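Speaker notes: Good practice for gripper fingers and fiducial markers
Prepared for the Levance technical session, May 21, 2025
Speaker: Trí Tăng, Usance

Opening

Thank the hosts and the session chair. State the scope at once. The talk covers the Usance internal practice for the inspection, cleaning and replacement of printed gripper fingers that carry fiducial markers. It does not cover guarding, speed limits or the risk assessment of the whole cell. Those subjects belong to the site safety file, and questions on them should be sent to the safety office in writing.

Explain who is bound by the practice. It applies to every arm operated by Usance staff at the Pernard and Khúc sites, including arms on loan. Contractors are bound by it through their work order. A copy is kept at each cell.

Background to the practice

Before the practice was adopted, each site kept its own rules. Pernard replaced fingers on a fixed schedule. Khúc replaced them when an operator asked. Neither site recorded the state of the marker. When results from the two sites were compared, it was not possible to say which runs had been made with a sound marker and which had not. The first joint draft was circulated in September and went through two rounds of comment.

Pause here. Ask how many in the room keep a written record for each finger. Do not comment on the answer.

Rule one: the marker is a measuring surface

Staff are asked to treat the marker with the same care as a lens. It is not to be touched with bare fingers, written on, or covered with clear tape. The border around the black square is part of the marker and must be kept clear as well. A marker with a lifted corner is taken out of service, even if the software still reads it.

Rule two: the finger is inspected with the marker

Wear on the body of the finger often comes before trouble with the marker. The inspector looks at the tip, the front face and the base, in that order, and records any mark that touches or comes near the sticker.

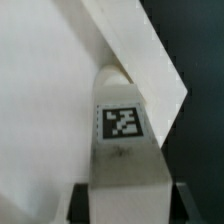

How often should a finger with a fiducial marker be inspected?

At the start of every shift, and again after 700 grip cycles if that number is reached before the shift ends. An inspection is also required after any collision, however slight.

Rule three: grime is recorded before it is removed

Point to the dark smudge on the finger, directly below the marker. Under the practice, a mark in that position is entered in the log as "adjacent, marker clear" when it does not reach the border. The entry is made first and the cleaning follows. Sites that cleaned first lost the only evidence of where contact was taking place.

Cleaning is done with a dry lint-free cloth. If the mark remains, a cloth dampened with water may be used on the plastic only. Solvents are not permitted on any part of the finger. Expect a question on alcohol wipes. The reply is that they are not approved, that a request for approval has been received from Khúc, and that testing has not been completed.

Rule four: the object is considered as well as the finger

A white part held against a white finger gives little contrast at the point of contact. The practice asks the cell lead to note the color of the finger and of the workpiece on the setup sheet. Where the two are close, the lead arranges a test of 100 grips before the task is released, with the results reviewed by a second person. A change of workpiece color counts as a new setup.

Mention that Pernard objected to this rule during the comment period on grounds of time. The objection was heard and the rule was kept, with one change: the test may be run unattended if the arm is behind a closed guard.

Rule five: replacement

A finger is replaced at 900 hours of service, or sooner if the inspector finds a crack, a change in the shape of the tip, or damage to the marker. Both fingers of a pair are replaced together. After replacement, the camera calibration is repeated and the old calibration file is archived under the serial number of the removed pair.

Removed fingers are held for 48 hours before disposal so that any fault report from the last shift can be checked against the part itself.

Records

The log has six fields: finger serial number, cell, cycle count, condition of marker, condition of body, and initials. Free text is allowed only in the two condition fields. Remind the audience that initials are those of the person who made the inspection. Supervisors may not sign on behalf of an operator.

Points still under review

The wording on adhesive stickers compared with printed-in markers is not final. A proposal to extend the practice to suction tools has been received and will be taken up at the next review.

Close

Give the contact point for comments, which is the standards desk at Usance. Written comments are preferred, with the rule number in the subject line. Take questions for the time remaining and refer any question on purchasing to the Levance table at the back of the hall.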